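Ceven Microwave Egg Poacher: Three Months of Breakfasts

I should start by saying that I come from a family of stubborn stovetop poachers. My aunt Debora Cattaneo taught me to do it with a wide pan, a splash of vinegar and a lot of patience, and for years I felt a little guilty even looking at gadgets. Then my work hours changed in March, I had to be out of the house by a quarter to seven, and the wide pan went back in the cupboard.

The Ceven is a small plastic cup with two wells and a lid that clips down on both sides. You put a spoonful of water in each well, crack in the eggs, prick the yolks with a toothpick (do not skip the toothpick!) and close it up. The little leaflet says one minute on high for two eggs. In my kitchen that gave me something you could have bounced down the hallway, so I'd ignore the leaflet and begin at forty seconds, let it sit with the lid on, and then go up in five-second steps until you find your own spot. Mine is fifty seconds for two large eggs straight from the fridge, and thirty-five for one.

Once I had that worked out, I was surprised how fond I got of it. The whites come out tender and the yolks run about half the time, which I know isn't a ringing endorsement, but on toast with plenty of pepper I'm a happy woman either way. The shape is a bit like a hockey puck. My neighbor Ese Akpan says they look like they came from a drive-through, and she means it kindly, and she's had four of them at my table so far.

Cleaning is where I'd take off a star. The wells have a tiny ridge near the top, and egg white gets into it and sets like glue. It's supposed to be fine on the top rack of the dishwasher, but mine comes out with the ridge still crusty unless I've soaked it first - ten minutes in warm soapy water does the job. A soft old toothbrush helps too. The clips have held up well, though the left one has gotten a little looser than it was.

I also tried the Dernatard, which my friend Temitope lent me for a week. It has a vented lid and deeper wells, and the eggs look prettier, but it spat water all over the turntable every single time and I gave it back with my thanks.

If you have time in the morning, I'd still tell you to get out a pan. For a fast weekday egg the Ceven has earned its spot in my drawer, and I've already bought a second one for my mother. Four stars from me, and I'd buy it again. 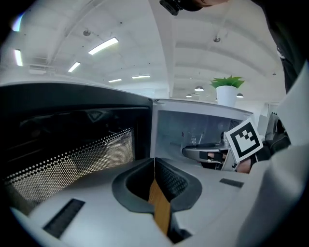
White microwave, door open.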